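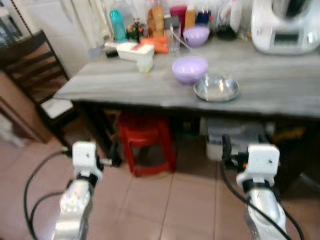
Fangen wir diesmal mit Oberflächen an, und zwar mit der Frage, warum wir bei einem Möbel fast immer zuerst über das Material reden und erst viel später über die Form. Ich habe das letztes Semester in der Übung ausprobiert: Stuhl hingestellt, alle durften ein Wort sagen, und fast alle Wörter waren »Holz«, »hell«, »rau« oder so etwas. Grau gemaserte Tischflächen wie die auf dem Bild sind für mich ein schöner Einstieg, weil die Maserung sofort »Holz« ruft und das Grau gleich dazwischenredet. Ist das gebeizt, verwittert, gedruckt? Vom Foto her kann ich das nicht entscheiden, und genau mit dieser Unsicherheit arbeiten wir heute (bitte behaltet sie bis zum Schluss im Kopf, sie kommt in der Aufgabe wieder).

2. Imitation ist älter, als man denkt

Viele von euch haben in den Hausarbeiten geschrieben, nachgemachtes Holz sei eine Erfindung der Kunststoffzeit. Stimmt leider nicht! Maler haben schon lange vorher billiges Nadelholz so lasiert, dass es wie Eiche oder Nussbaum aussah, mit Kämmen, Schwämmen und sehr viel Geduld. Im Deutschen heißt das Maserieren oder Holzimitationsmalerei, im Englischen graining, und ihr braucht beide Begriffe, wenn ihr Literatur sucht. Wer einmal eine alte Zimmertür abgebeizt hat, kennt den Moment, in dem unter der prächtigen Eiche eine brave Fichte liegt.

Mir ist wichtig, dass ihr das Wort »Fälschung« hier vorsichtig benutzt. Die Auftraggeber wussten meistens sehr gut, was sie bestellt hatten, und eine gute Maserierung war ein Handwerk, auf das man stolz war.

3. Das Musterbuch Guleck

Maricica Gavrilă hat uns für den Kurs das Musterbuch Guleck aufbereitet, danke noch mal dafür, das war eine Heidenarbeit. Es enthält 262 Tafeln, von denen ihr natürlich nicht alle anschauen müsst. Nehmt euch die ersten 8 vor und achtet auf die Astlöcher: Der Maler setzt sie gern dorthin, wo auf einer Tür ohnehin der Blick landet, also etwas über der Mitte. Gewachsenes Holz nimmt darauf keine Rücksicht.

Die Farbnamen sind übrigens ein Vergnügen für sich. »Plarnance« ist ein kühles Silbergrau, »Gorinine« ein rötliches Braun, das ich erst für einen Druckfehler auf der Tafel gehalten habe. Woher die Namen kommen, weiß ich nicht. Wenn jemand eine Idee hat, her damit!

4. Aufgabe bis zur nächsten Sitzung

Sucht euch zu Hause oder in der Uni eine Fläche, die nach Holz aussieht, und schreibt eine knappe Seite darüber. Schaut, ob sich das Muster irgendwo wiederholt. Schaut auch an die Kante, denn läuft die Maserung dort ins Hirnholz über oder hört sie einfach auf? Klopfen ist erlaubt, Kratzen nicht (ja, das muss ich dazuschreiben).

Abgabe wie immer als PDF, den Text von Long lest ihr bitte vorher, mindestens Kapitel 2. Das Kapitel über Furniere machen wir im Dezember zusammen.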